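4.2 Comparing the two finger sets

Both finger sets were fitted to the same parallel gripper and driven by the Mornetti controller. The test item was a yellow garment, left crumpled on a surface covered in grey woven fabric. Each set was given 128 attempts, and the wrist view was recorded throughout. 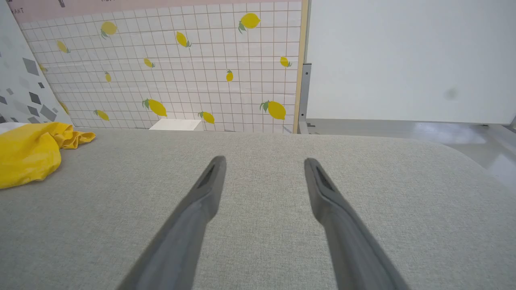
The Tredness fingers have narrow tips, and the Bramau fingers are broad and padded. Closing force was the same for both. We changed only the approach angle, which was steeper for the Bramau set.

Figure 3. Head camera view, with the gripper open and the cloth on the table.
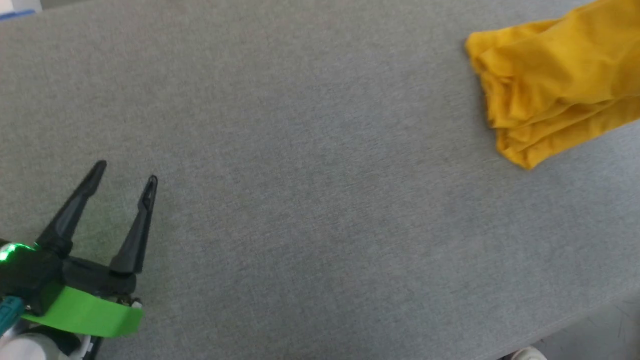 4.3 Lifting and holding

A lift was counted as good if the garment stayed clear of the surface until the arm stopped moving. The head camera was used to judge this, as the wrist view is often blocked by fabric.

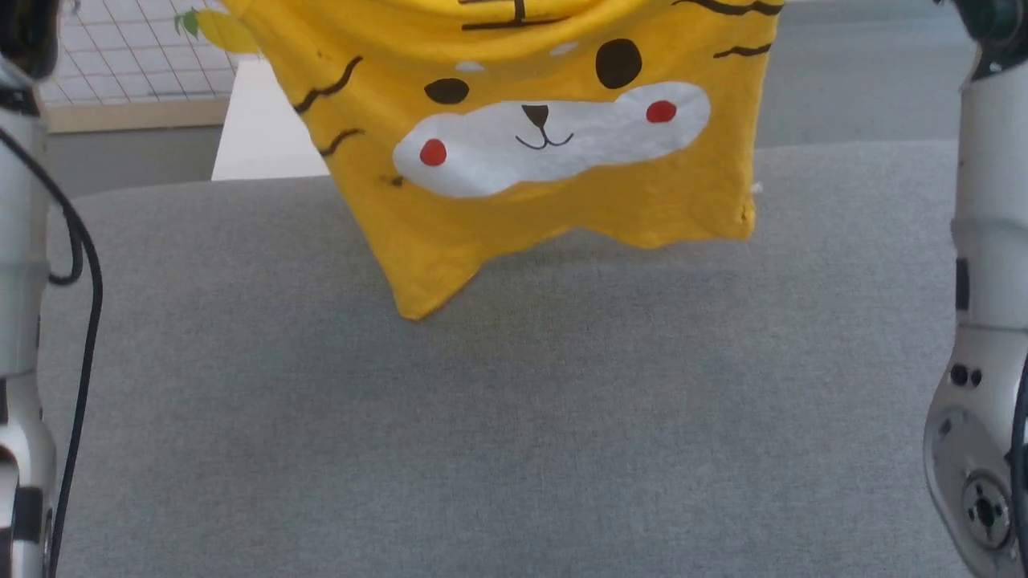
Attempts in which two layers were gripped were kept in the totals and marked separately. The controller settings were left unchanged between sets.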